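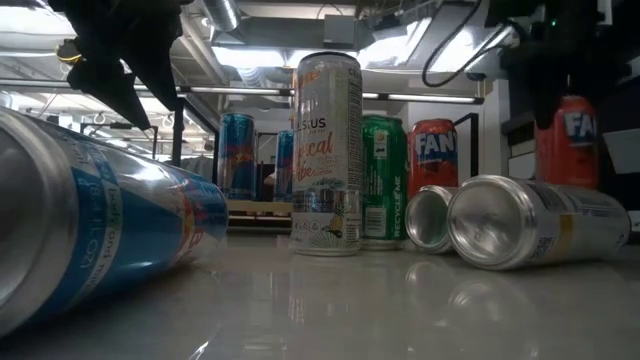 Parkell > Young Readers > How Things Work > Robots

Print this page | E-mail this page

How does a robot know which can is which?

By Ayanda Le Roux
March 23, 2021

Suppose somebody asks you to stand all the fallen drinks cans on a table back up again. You would do it without stopping your conversation. You might even do it while looking for your other shoe.

Now suppose somebody asks a robot. The robot has two arms, which sounds like a good start. It has no idea what a can is, what "fallen" means, or why you care. Everything it knows has to be put there by software, the long lists of instructions that a computer follows. It follows them exactly, even the silly ones.

First, it has to look

A camera doesn't see a can. It gives the computer a huge grid of coloured dots, and each dot is really only a few numbers. Somewhere in all those numbers is a can, and the computer has to find it. This part of the job is called perception.

You might think a Fanta can would be easy. It's red or orange and it has its name on the front in big letters. But turn it a little and the name becomes "FAN", and a little more and it's just "FA". A Celsius can that has been turned away might say "LSIUS", which sounds like a minor Roman emperor. You can fill in the missing letters because you have been to shops. The robot has not been to shops.

Then there are the cans lying down. From the end, a can is a silver circle. From the side it is a long shape with slanting writing. Put a small can in front of a tall one and the tall one loses its bottom half. A shiny table makes things worse by showing pale, blurry copies of whatever stands on it, and a robot that believed in those would spend its afternoon trying to pick up a reflection.

Mudassar Pirzada writes perception software for a project called Brota. I asked him how he teaches a program to cope with all this.

"We show it pictures," he said. "Then more pictures. Then it gets one wrong, and we go and find pictures of that."

His first program learned from 200 pictures. It was very good at cans that stood up straight and faced the front, like cans having their school photo taken. It was hopeless at the others. The next one learned from 898, with plenty of cans on their sides, and he says it is now wrong in much more interesting ways.

Next, it has to plan

Once the robot has worked out where the cans are, it has to decide how to move. This is called planning, and it happens before anything moves at all.

Try it yourself. Put a cup behind a cereal box and reach for it. Your arm went round the box, didn't it? You never asked it to. A robot's planning program has to try out lots of paths in its imagination (a sort of pretend table, made of numbers) and throw away every path that ends with a crash.

With two arms there is one more thing to bump into, and that's the other arm. So the planner, which the team calls Sial, keeps track of both. Sometimes it tells one arm to wait. The arm waits very well. It has never once sighed or asked if it's nearly time.

Then it has to move

The last piece of software is called control. The plan might say "put the fingers here", but arms are heavy and motors are not perfect, so the fingers are always a tiny bit off. The control program checks where the arm has got to, compares that with where it ought to be, and gives it a nudge. Then it does so again, many times every second, until the difference is too small to matter.

Closing the fingers needs care too. Squeeze too softly and a can slides out. Squeeze too hard and an empty can becomes a flat can – which is a kind of tidying, but not the kind that was asked for.

Try being the software

You need 2 people, a scarf and some empty cans or plastic cups. One of you is the arm and wears the scarf as a blindfold. The other is the software and may only use these words: left, right, forward, back, up, down, open, close, stop.

Lay a few cans down and stand a few up. Now get the arm to pick up one that is lying down and set it upright.

When Year 4 at Plosness Primary tried this, the quickest pair took 8 minutes. Several cans ended up under the radiator, and one pair stopped speaking for a bit. Swap places after each go, so that everybody gets a turn at being blamed.

Words to know

Perception: working out what is there from what the camera picks up.
Planning: choosing how to move before moving.
Control: checking and correcting the movement while it happens.

12 shares | 3 comments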